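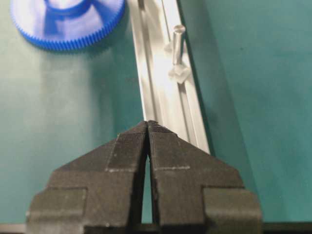 Daltmont, Tue 8 December - Jemeck is opening a spare parts counter, and I'm so pleased to be writing this that I've let two cups of tea go cold! From the first working day of the new year you'll be able to walk into our repair shop on the Dijkstra estate with the broken bit of your mixer, sewing machine or garden shredder in your pocket and ask us to match it. For as long as I've run the place we've only mended whole machines, and plenty of people have gone home disappointed when all they wanted was one small piece to fit themselves. A gear is the usual thing. Picture a blue plastic one with dozens of fine little ridges round the rim, like the one lying on the green here next to a length of silver rail, and you've got the sort of part people come in asking after (usually wrapped in kitchen roll, often in two halves).

The counter will open with 2,545 parts on the shelves. They come from our own back room, from two shops that closed in July and let us clear their drawers, and from Itport, our supplier for belts, brushes and switches. Everything has been sorted, bagged and given a number, and the list is on paper as well as on the computer, so you can leaf through it while you wait. I've tried to group things by machine and not by maker, as most labels have rubbed off by the time anything breaks.

Prices will be written on the bags. Belts and feet are cheap, motors are not, and if we think the part costs more than the machine is worth to you we'll say so before you get your purse out. You can bring a part back unopened within a month. Opened ones we'll look at together - sometimes the trouble is two steps further along and the new piece was never going to cure it.

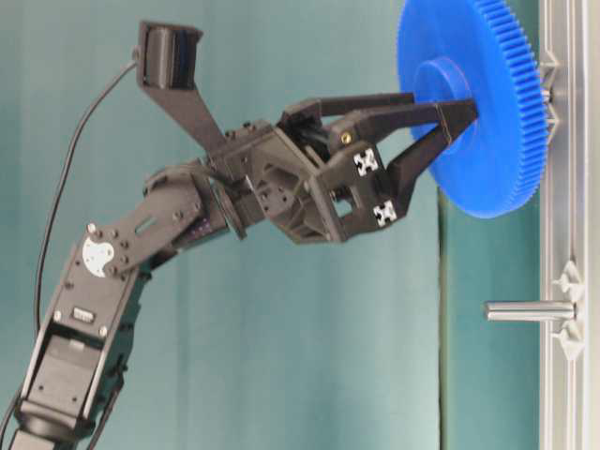

Measuring is where most home repairs go wrong, and I include my own early ones in that. People count the teeth (good!), order something with the right number, and then find it won't sit on the shaft. So we're putting a measuring bench by the window with calipers, a magnifier and a decent lamp, free to use whenever we're open. Have a look at the middle of the blue gear in the picture, where the hub stands up from the flat face like a collar. If yours has one of those, write down how tall it is and how wide, as well as the size of the hole. Two gears can match all the way round the outside and still be no use to each other in the middle.

We had 2,490 jobs through the shop last year, and 432 of them were put on hold while we waited for a part. Some waited a week, one poor bread machine waited from Easter until the clocks went back. I'd like that second number to come right down, and the counter is the best idea we've had for it. There's also space on the shelving for up to 700 more parts, and I'd love to hear what you think should go there. Overlocker bits have been suggested more than once. Pasta machine handles too, which surprised me, but I've added them to the list.

Saturday mornings will be for lessons. They're small and slow and you'll get a bit grubby. We start with how to open a case without snapping the clips, then how to lay out screws so they go back in the right holes, then cleaning old grease out of a gearbox. You can bring your own machine or borrow one of our practice ones, most of which have been taken apart so often they practically undo themselves. Unplug it before you leave home, please, and bring the lead along separately.

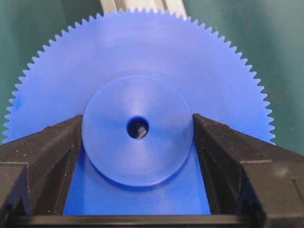 Old grease deserves a paragraph of its own, as it has probably kept me in business. It goes stiff, the motor strains, and sooner or later a tooth gives way. In the first lesson I'll show you how to check for this, and the trick is simply to turn the gear all the way round and look at every tooth in a good light. On one like this, with the small sharp points running close together round the rim, it's easy to skip over a worn stretch, so put a pencil mark where you start. Then use an old toothbrush and a dab of the right grease for the job. Less than you think!

Opening hours for the counter will be ten until four, Tuesday to Saturday, with a late evening on Thursdays if enough of you want it. There's parking behind the unit and the Daltmont bus stops at the estate gate. The door is step-free and the measuring bench lowers, so do pull up a chair.
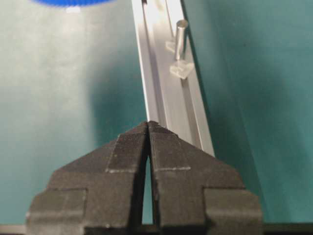
One of our regulars told me she'd be first in the queue, and then asked the question I'd been dreading, namely whether the ordinary repair bench would get slower with all of us busy selling belts. Fair point. She has had a sewing machine with us twice and knows how long the shelf of waiting jobs can get. My answer is that the counter has its own staff and its own till, and the repair bench keeps the hours it has now. If that slips, she has promised to come in and tell me off, and I believe her.

To book a Saturday lesson, ask about a part or suggest one for the empty shelves, call in at Jemeck, Dijkstra estate, Daltmont, or leave a note in the box by the door. Local papers and newsletters are welcome to come and look round before we open. Give me a day's warning and I'll clear a chair.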